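Faditier arm cell – simulation set-up and upkeep

README for the rendered scene and joint logs

What is in this folder

Setup files, logs and renders for the Faditier cell, a single arm on a fixed pedestal. The cell is used to check mounting changes and joint offsets before they go to the real arm at the Lương workshop. Tươi Võ keeps the scene files and Lộc Lý keeps the logs and the service notes. Ask before moving anything out of "base", as the Stalteo loader still uses fixed paths.

The release holds 1,000 runs. Of these, 620 start from the folded rest pose and 371 from the raised pose. The others were stopped by the loader before the first move and are kept only so that run numbers match the old list.

Setting up the cell

Load the platform first, then the pedestal, then the arm. If the arm is loaded before the pedestal it drops to platform height and the joint zero is stored wrong. The loader gives no warning. You will see it later as a steady offset on the shoulder.

The pedestal is fixed to the platform with no free joints. Leave it that way. An early version had a soft joint at the foot, meant to copy the slight give in the real mount, and it made the elbow shake whenever the arm stopped quickly.

The background is an outdoor road map and has no contact surface. It changes the light and the reflections but not the motion. You can swap it for any other map in "surroundings" without redoing the offsets.

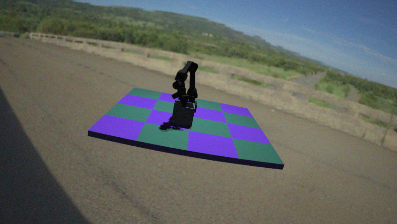
The arm on its pedestal, gripper empty, with the outdoor road background loaded.

When you open the scene, compare the shape of the arm with the render before running anything. The elbow should be the highest point, with the forearm coming back down from it. If the forearm points upwards, the elbow sign is flipped. Change "elbow_dir" in the arm file and reload the whole scene – a reset alone does not pick it up.

The tile colours on the platform can be changed. Please keep two colours with a clear difference between them, as the view check reads the corners of the tiles. The arm material is plain black and shows little detail on the links, so use the joint readout and not the render when you set angles.

Routine checks

Run the zero check each time the arm file is edited. It sends every joint to zero, waits, and writes the error to the log. Anything above 2 degrees on any joint means the offsets need doing again. Start at the shoulder and work outwards to the wrist.

The gripper has its own file, supplied by Wuline. Open and close it with nothing between the fingers and look for a jump in the log at the closed end. A jump there usually means the stop has been set too tight.

Clear the contact cache after any change to the pedestal height. Old contact points stay in memory otherwise, and the arm may refuse to move below the pedestal top.

Known faults

Shadows on the platform can look ragged at the default setting. Raising the shadow quality helps but slows the render to roughly half speed. The logs are the same either way.

The free view can load with the horizon tilted. Reset the view roll to zero if you need a level picture.

Wrist readings in the April logs use the old sign. They have not been corrected. Lộc has a script for it in "tools", tested on the rest-pose runs only.

Changes

Send edits to Tươi with the zero check log attached. Keep the old arm file beside the new one until the next release.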